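Eino Partanen sorts returned stock for Dalcombe, a garden and toy wholesaler, and logs 301 mixed items on a normal shift. "Mixed means no two alike," he says. "Those take the longest."

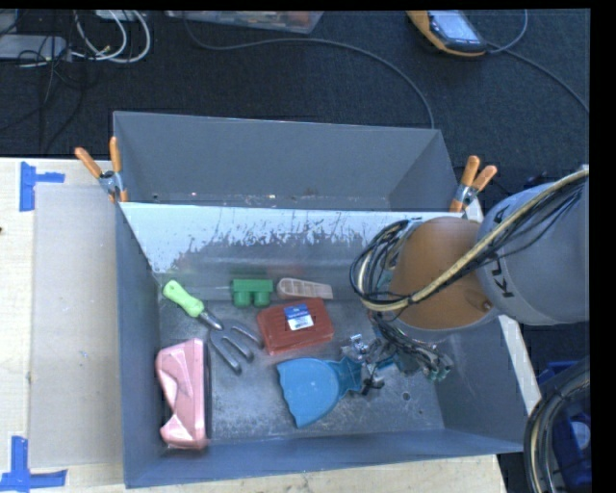
Partanen prefers metal bins to the plastic ones the firm used until February. "The floor scuffs, but it doesn't crack." A hand fork with long curved tines goes in flat, he says, and boxes go in label up so the code can be read. Each bin is cleared before the next 18 items are released.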